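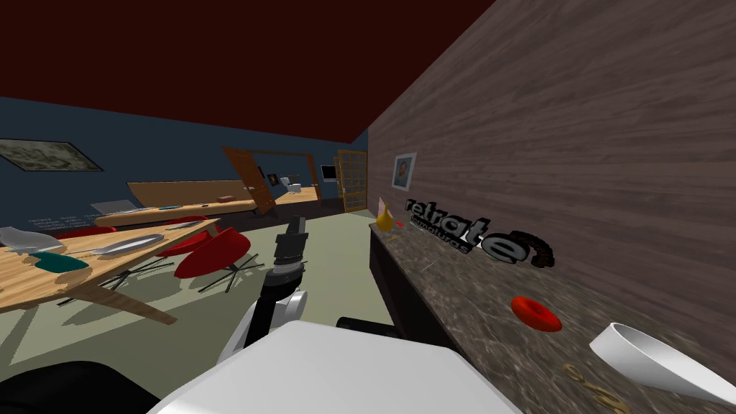
Tassanee Yensuk wishes people would stop telling her that her flat is calming. She painted the hall sage green two winters ago on the advice of a colour consultant, paid for four testers and a two-page report, and says she has shouted at her children in it exactly as often as she did when it was magnolia.

The report is a handsome thing. It comes from Adomaitis, a small firm in Prurham that sells what it calls colour guidance, and it promises that green "lowers the temperature of a household". I asked the firm what that meant. Nuanchan Wiriya, who wrote it, told me it was a feeling clients often described. Had anyone checked with them a year later? They had not, though she thought it would be a nice thing to do.

I have been reading this sort of material for months, and it is remarkable how little changes from one brochure to the next. Blue is for thinking. Yellow is for kitchens, unless you have a baby, in which case yellow makes babies cry. Red makes you hungry, or angry, or amorous, depending on which room the writer is trying to sell you paint for. Dark ceilings used to be a mistake that made a room feel like a cellar. Now they are "cocooning", and cost more, as they need an extra coat.

There is research on colour and mood, and some of it is careful. Much of what gets passed around is not. A typical study sits students in front of a coloured card or screen for a few minutes and asks them how they feel. That may tell you something about cards. It says little about a box room in Todmont where the light comes in sideways past the neighbour's extension and you only ever go in to find the hoover.

The light is what bothers Subbarao Bangera, a decorator for most of his working life. He has lost count of the customers who chose a colour off a phone and rang him a week later to say he had used the wrong tin. "They want the picture," he told me. "The picture was taken in a south-facing house with nothing in it."

He has his own theories, mind you. He will not paint a bedroom grey. When I asked why, he said that people sleep badly in grey, and when I asked how he knew, he laughed and said his mother had told him.

The phone problem has become a business of its own. Clikgate, an app that repaints your walls on screen, offers 130 colours free and the rest by subscription. I tried it on my own sitting room. It turned one wall a convincing blue and then carried on over the curtains and half of a bookcase. It also gave each choice a "wellness score". My present off-white got 48. A brown I would not put in a shed got more than 50. The app does not say what the score is out of, and my two emails asking went unanswered.

Ketsara and Theerawat Srisuk took the thing more seriously than I did. They followed its top suggestion for their dining room, a deep plum, and lived with it until November. Ketsara still likes it. Theerawat says it is like eating inside a coat. They have agreed to leave it alone, mainly because neither wants to move the dresser again.

None of this makes paint pointless. A fresh coat of almost anything cheers people up for a while, and covering a stain is a real pleasure. My quarrel is with the leap from "I like this" to "this will do me good", and with the invoice that tends to follow it. If a paint firm has evidence that its green settles quarrels, let it print the numbers on the tin next to the drying time.

Wiriya, to her credit, did not argue much when I put this to her. She said clients came to her because they could not decide, and went away having decided. I can see the worth in that. I only wish the report said so, and left the household's temperature to the boiler.

Yensuk is repainting in the spring. She has gone back to magnolia, which the shop now sells under another name, at nearly twice the price.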